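Hevville Clothing and Linen Exchange
Progress report to the Grorkow Fund
Prepared by Wen-hsiung Kan, project coordinator
May 2023

Period covered and status

This report covers the first half of the grant year. The work is on schedule except for the mending bench, which started late, and the printed care sheets, which have not been started. Spending is within the approved budget. We are asking for one small change to the budget, described near the end.

What the grant pays for

The Fund's grant pays for the sorting, care and folding of donated knitwear and bedding before it goes out to households in Hevville and the surrounding villages. Collection and delivery are paid for separately by the town and are not part of this report. Before the grant, knitwear went out in whatever condition it came in, as long as it was clean. Sweaters were stuffed into sacks, and many reached people stretched at the shoulders or creased across the front. Several households told us they had not worn what we sent.

The application set out two aims. One was to have every knitted garment checked, laid flat and folded the same way before packing. The other was to sort blankets and bedspreads by bed size so that delivery staff could hand over the right one without unrolling it on the doorstep.

Work done

We handled 2625 items in the period, counting knitwear and bedding together. Of these, 176 were set aside for mending and the rest went to folding or to textile recycling. The totals come from the intake sheets, which are filled in at the door and again at the packing shelf. Where the two sheets disagreed we used the packing shelf figure.

The front room at the Ko Street house is now used for intake and the two upstairs bedrooms for folding. We had planned to fold on trestle tables in the hall. The tables we were offered were too narrow for adult sweaters with the sleeves out, and the hall is cold and has to be cleared for other groups. The beds were already in the rooms. A made bed gives enough width for a large cardigan, and the knit does not slide on a blanket the way it did on the bare tabletops. The height is low for some of the staff, who have asked for the beds to be raised. We have priced bed risers and will buy one set to try.

Six people were trained in the folding method. Training takes one morning and is done with garments from that day's intake. Each person folds with someone experienced beside them for the first two sessions and then works alone.

The method for sweaters is now written down and pinned up in both rooms. The garment is laid face down and smoothed from the neck toward the hem with flat hands. Sleeves are folded in across the back, one over the other if they are long. The sides come in to the width of the card template. The body is then folded up from the hem in halves or thirds depending on length, and the finished piece is turned over so that the front shows. Heavy ribbing at the hem is squared up by hand before the first fold. If the hem is crooked at that point the whole fold comes out crooked, and most of the refolding we did in the early weeks was for this.

Garments are not hung at any stage. We removed the clothes rail from the larger bedroom after finding that people used it out of habit.
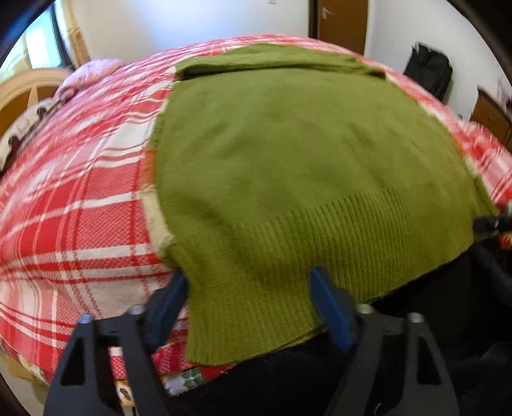
KNITWEAR AND BEDDING

Green has turned out to be a hard color to place. The olive and lime shades stay on the shelf longer than navy, gray or black, and we have started putting them in mixed bundles with plainer pieces. A fine, smooth knit also shows every wrinkle, and a piece with a wide ribbed hem needs more smoothing than one with a narrow band. We allow extra time for these and have stopped counting them against the hourly target.

Knits with more than one color are sorted by the main color of the body. Early on they were being sorted by whichever color the sorter noticed first, and the same garment could be moved between shelves several times. Contrast colors go on the tag. The packing staff find this easier, and so do the households that ask for something to match a child's school colors.

Shallow wrinkles are left alone. We do not iron knitwear. If a sweater has a hard crease it is steamed lightly and left flat until the next session. The steamer bought with the grant has worked well. It is used mainly on wool blends and on collars.

Bedding has gone more slowly than knitwear. Blankets are measured on the bed itself, and the size is written on a cloth tape and sewn to one corner. Plaid blankets are the most common kind donated and also the most asked for. They are easy to fold straight because the lines can be followed. Plain blankets and quilts take two people. We had hoped to have all the bedding in store measured by now, but the older stock in the back cupboard is still to be done. That will be finished by July.

Mending

The mending bench opened later than planned. The sewing machine ordered from Havetel arrived with a damaged foot pedal and had to go back, and the replacement took some weeks. Hand mending went on in the meantime, mostly loose cuffs, dropped stitches and missing buttons. Now that the machine is in use the backlog is going down. We do not attempt large holes in fine knits. Those pieces are cut up for patches or sent for recycling.

The supply of matching yarn is a difficulty. We keep a box sorted by color, all of it donated, and it is short of everything except white and brown. A local appeal for odd balls of yarn will go out with the next collection leaflet.

Results so far

Returns have dropped. In the period we had four garments sent back because of their condition. Two had moth damage that was missed at intake, one had a stain under the arm and one had a seam that opened in the first wash. Checking under a desk lamp has been added to the intake step for dark wool, where moth holes are hardest to see.

Delivery staff report that folded bundles are quicker to load and do not need to be repacked in the van. They have also asked for the size label to be placed on the outside of each bundle, and this has been done. Several households have commented that the clothes looked cared for. We have not yet carried out the survey promised in the application. It will be done by telephone in the second half of the year, and the questions are being drafted.

Problems

Storage is tight. The packing shelves hold folded sweaters well, but once a stack gets too high the bottom pieces take on creases and have to be done again. Stacks are now kept lower, which uses more shelf space. We have no further room at Ko Street and are talking to the town about a dry cupboard in the annex.

Donations are uneven. Heavy knitwear comes in after the winter, when people are clearing out, and is wanted again only in the fall. Holding it over the summer means more mothproof bags than we budgeted for.

Budget

Wages and heating are as planned. The steamer cost slightly less than quoted. The bags and the cloth tape have cost more. We ask the Fund to agree to move the unspent part of the printing line to storage supplies. The care sheets can be run off on the office copier for now, and households have told us a single page is enough. No increase in the total is requested.

Next steps

Before the final report we will finish measuring the stored bedding, clear the mending backlog, carry out the telephone survey and train a second group in folding, including two of the delivery staff who have asked to learn. The written method will be revised to cover cardigans and children's sizes, which are folded differently at present depending on who is in the room. Copies of the intake sheets and receipts are held at Ko Street and can be sent on request.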